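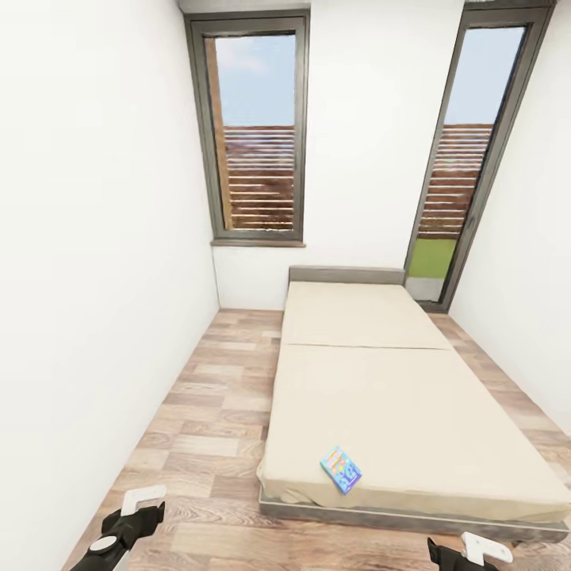
1/ Buying a robot: a thread

I do the purchasing for Plurkum, which looks after furnished short lets. Last December I was told to "look into robots for the bedrooms". I have now looked into them, at length. If your boss has just said the same to you, pull up a chair.

2/ The job we picked sounds tiny. Go into a bedroom, find whatever the last guest left on the bed, pick it up, put it in a tray by the door. A person does it while thinking about lunch. The quote for a machine to do it ran to 40 pages.

3/ We had two suppliers in the running. Soltberg will sell you the whole thing outright. Lubis will rent it to you by the month and would prefer not to discuss what happens in month 37. Both offer a trial in simulation first. Take the trial. It is the cheapest part of the whole business and the only part where breaking a window is free.

4/ Our test room is a plain one: low grey bed, white walls, wood-look floor, a bit of lawn outside the glass. One bright little booklet on the mattress. Two arms. I have stayed in worse.

5/ First budgeting lesson: the arms are not the expensive bit. I had a line in my spreadsheet called "robot" and felt very pleased with it. It now has 74 lines underneath, and one of them is "brackets (other)".

6/ Second: grippers are sold like printer ink. Fingers wear, fingers get swapped, fingers come in a packet with a price that made me check the decimal point. Ask for the cost of a year's worth, in writing, before you fall in love with the demo.

7/ Third: flat things. A thin booklet on a soft bed is a rotten thing to pick up if you have no fingernails. A mug would be easier. Guests, sadly, leave leaflets. So put your awkward object in the trial and leave the supplier's favourite foam cube in its box.

8/ Measure your gaps! There's a wide strip of floor down one side of our bed and a narrower one down the other, and the quote assumed the robot could use either. I went round our real rooms with a tape. In a good few of them the narrow side would suit a cat.

9/ Same goes for glass. Our model room has a tall window over the headboard end and a big full-height one in the corner. Ask both suppliers how their cameras cope with low sun on a pale bedspread. Soltberg sent a chart. Lubis sent a man's mobile number. I rang it and he was very good.

10/ Things missing from the first quote, in the order I found them:
- delivery
- the charger
- a second charger, for when the first one is at the other site
- training for staff
- training for the staff who replace those staff
- insurance
- software after year one

11/ On that last one. "Software included" meant included for 12 months. After that it's £1531 a quarter, per unit. I read this sentence to our finance team aloud and slowly, like a ghost story.

12/ Someone will ask whether you could just buy one and move it between rooms. You could. Then price the van, the ramp, the lift that's too small, and the person who walks beside it. We call that person "the cleaner", and she can already pick up a booklet.

13/ If you want a rough plan to steal, mine is now: simulated trial, then 3 real rooms on a short rental, then a proper sum, then a decision. No deposit before the sum. Soltberg wanted the deposit before the trial - I've put that down to high spirits.

14/ For the sum itself we used Civeck, a planning tool that does equipment costs over five years. Dull to look at, does the job. Put in repairs at double what the brochure says. If the case still stands up, carry on. Ours sort of leans.

15/ Where we are: the short rental is in next year's draft budget, outright purchase isn't. The spare fingers have their own line. So do the brackets.

16/ Replies open if you've bought one of these for bedrooms, wards, student halls, anything with a bed in it. I'd especially like to hear what you paid for servicing in year two, as neither supplier seems able to picture it.

27 March 2020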